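Notes from the Bekberg Lane Allotment Association meeting, June, written up by me (Seo-ah Cha) because it was my turn and I'd run out of excuses.

We met Monday in the back room at Bukstead Hall, the one with the bad radiator. Started at ten past seven. Apologies from the Gendthorpe end of the site, who had a school concert.

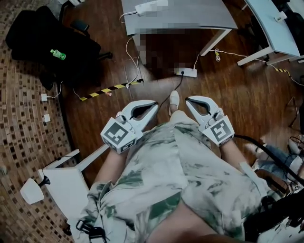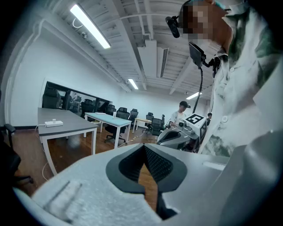
**Last month's minutes**

Agreed, with one fix. I'd written that the compost delivery was going by the lower gate and it's the upper gate. The lower gate still won't open wider than a wheelbarrow, so please don't send a truck there!

**Water**

This took up most of the evening, as I think we all knew it would. The bill came in at $1403, and last year's for the same stretch was $945. We went back and forth on why. Dry spring, yes, and there are more plots being worked than there used to be (great!), but Patrice still thinks there's a leak between the standpipe and the old pear tree, where the grass is suspiciously lush. I walked past it on the way in and I have to say it does look very green.

What we agreed:

- Patrice and I will read the meter last thing Saturday night and first thing Sunday morning, with everything shut off in between. If the numbers move, we call a plumber.
- No sprinklers left running while you go home for lunch. You know who you are, and so does the person on the next plot.
- Dues stay where they are until we know about the leak. Dolores wanted it written down that she'd rather pay a bit more now than get a nasty surprise in the fall, so I've written it down.

We also talked about rain barrels. Len has a cousin who can get used food-grade ones, up to four of them, if we pick them up ourselves. I said yes please on behalf of the shared shed before anyone could form a view. One would go on each corner of the roof, and we'd need proper lids, with the number of kids running around the site on weekends. Len is going to ask about lids.

**Paths**

The main path is fine. The side path down to the bean rows is a mess again and Ruth turned her ankle there — she's okay, she was at the meeting and had two pieces of cake. Wood chips are the cheap answer. The tree people who work over toward Gendthorpe will usually drop a load for free if they're nearby, but you take what you get and you don't pick the day. I'm going to call them. If a mountain of chips shows up in the parking spot, that's me, and please bring a rake.

Martin asked if we could do gravel. We've had the gravel conversation before and we had it again. It's staying on the list as a maybe.

**Empty plots and the waiting list**

Two plots are coming free at the end of the season. One is the long thin one by the hedge that floods a little, and the other is a really lovely one with raspberries already in. There was some feeling that the raspberry one should be split into halves so more people get a start. I liked this idea a lot, and most of the room did too, but Dolores pointed out that the canes are all down one side, so whoever gets the other half gets bindweed. We'll walk over and look at it before deciding.

**Plant swap**

Going ahead, morning this time, because last year everything had wilted by three. Label your seedlings! I took home what I was told was a cucumber and it's been a pumpkin ever since. Ruth is doing coffee. I'm bringing tomatoes, far too many tomatoes, and the folding table if it fits in the car.

**Anything else**

- The shed padlock has a new code. Ask me in person, I'm not putting it in here.
- Somebody's good loppers (red handles) are hanging on the hook inside the shed door.
- Bonfires: still not until October, even small ones.
- Martin would like his blue bucket back.

We wrapped up a little before nine. Next meeting is same room, same time, and Len says he'll do the notes.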